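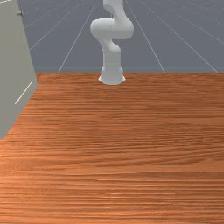
April 3, 2020

Glue-up tests for the long benchtop, continued. Continues the entry on edge jointing.

Stock is the second batch of maple from Durnar. Moisture readings before machining were even along each board except the one marked C, which reads higher at the sapwood end. C is set aside until June. The rest were jointed, left stickered overnight, and jointed again with a very light pass. Two boards had moved enough to show light under the straightedge, so the overnight wait stays in the procedure.

Adhesives on trial: the Belis PVA we normally use and the Xie slow-set. Same clamps, same spread, same room. Spread was done with the notched card on one face only. The slow-set is thinner and ran down the joint on the vertical samples. Squeeze-out was a continuous bead on all PVA samples and patchy on two of the slow-set ones. I marked the patchy stretches in pencil before scraping so they can be matched to whatever the breaks show.

Break tests, short samples, levered in the vise:
PVA – all failed in the wood, long splinters, glue line intact.
Slow-set – one failed partly along the glue line, in the patchy stretch. The others failed in the wood.

Chalerm Jitpraphai thinks the partial failure is starvation from overclamping and has nothing to do with the glue. Plausible. I had the bar clamps at the same torque for both, and the thinner glue would squeeze out sooner. Repeat with less pressure and glue on both faces before dropping it. The longer open time would be worth having on a top this size. With the PVA the first joint was skinning over while I was still spreading the last one.

Surface prep, separate question. Scraped the test panel, then sanded one half to 200 and the other half to 400. Under the oil the 400 side came up darker at the end grain and slightly uneven on the face, with a burnished look near the edge where I leaned on the block. The 200 side took oil evenly. No reason to go finer on the real top. The 800 sheets go back in the drawer.

Oil is Britero, two thin coats, wiped off after 11 minutes each. Second coat still tacky at the end of the day with the door closed. Rags hung flat outside.

Planer: snipe at the outfeed end again, last few inches. Abelardo Salazar reset the outfeed table and it is better but still there. Cut everything long until he has checked the rollers.

To do:
Repeat slow-set samples, both faces, lower pressure.
Recheck board C.
New notched card – the old one is worn on one corner.
Order cauls, or mill them from the offcuts.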